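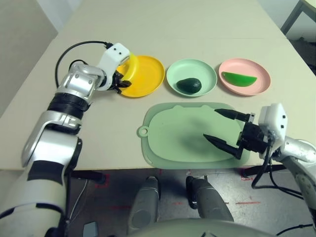
I bought the Sturkis play kitchen set in August, after one evening of comparing too many sets of the same kind. It comes from a shop named Leinonen, in Darkstead, and it has plates, a cutting board and a bag of play food. My first wish was to have plates which do not look like toys from far away, and in this point I am satisfied. They are plain round plastic plates, and the yellow, the pale mint green and the pink go well together on a light table. The cutting board is light green and bigger than I expected, with rounded corners and two small bumps on the top edge like ears. My daughter decided the first day that it is a bear. I had thought a frog.

I will write first about the plates, as they are the things we use most. They are light but they do not feel thin. The rim is raised a little, so the food stays on when a small child carries it from one room to another, and in our home it is carried a lot. I have dropped the pink one on kitchen tiles two times and it has no crack. On the yellow one there are now fine scratches, because somebody used a real fork. You see them only when the light comes from the window side. The shop says hand wash only. I put the mint one in the dishwasher once, on the top shelf, and it came out with the same shape as before, but I do not recommend to do this often.

The size is good for play and too small for a real lunch. I tried to serve apple slices and crackers on them and it works for a snack. For a sandwich you must cut it in four pieces.

The cutting board has a round tab on one side with a hole for hanging. I like this very much. We have a row of hooks behind the door and the board is hanging there with the aprons, so it does not take place in the drawer. The surface is smooth, maybe too smooth. When my daughter presses with her play knife, the board slides away on the table, and then she is angry with the board. I put a damp cloth under it and this helps. A few rubber dots on the back side would cost the maker almost nothing.

Now the food. The avocado is the favorite. It is dark green and it has a nice weight in the hand, and every guest in our home must eat it. The watermelon slice is bright green and in the form of a half moon. It lies well on a plate with the round side down or up, but it is also the piece which we lose the most. It was under the sofa for nearly 30 days. I would be happy if the set had two of them, so that two children can have the same dessert without a long discussion.

The smell was the only thing that worried me. When I opened the package, the pieces smelled strong of new plastic. I washed all of them with warm water and a little dish soap and left them near an open window until the next morning. After this I could smell only the board, and after one week also the board was fine. If you buy the set for a birthday, please open it some days before.

About the price. I paid 32 with delivery, and I think it is correct for what you get. Before this I was looking at a painted set from Sosasholm, which is very beautiful and costs 60 without any board. My sister-in-law has it, and already after the first winter the paint is coming off at the edges. Perhaps her children are more wild than mine. For a child who plays every day and also takes everything into the bath, I would choose plastic again.

The package was large for such a small set, and inside it was mostly paper. There was no bag or box to store the pieces after, so I use an old shoe box. The instruction sheet is one page in very small letters and says mainly how to clean.

What I would change: something on the back of the board against sliding, a second watermelon, and a simple cotton bag. The colors I would leave exactly as they are.

I give four stars of five. My daughter was asked too and she gives 300.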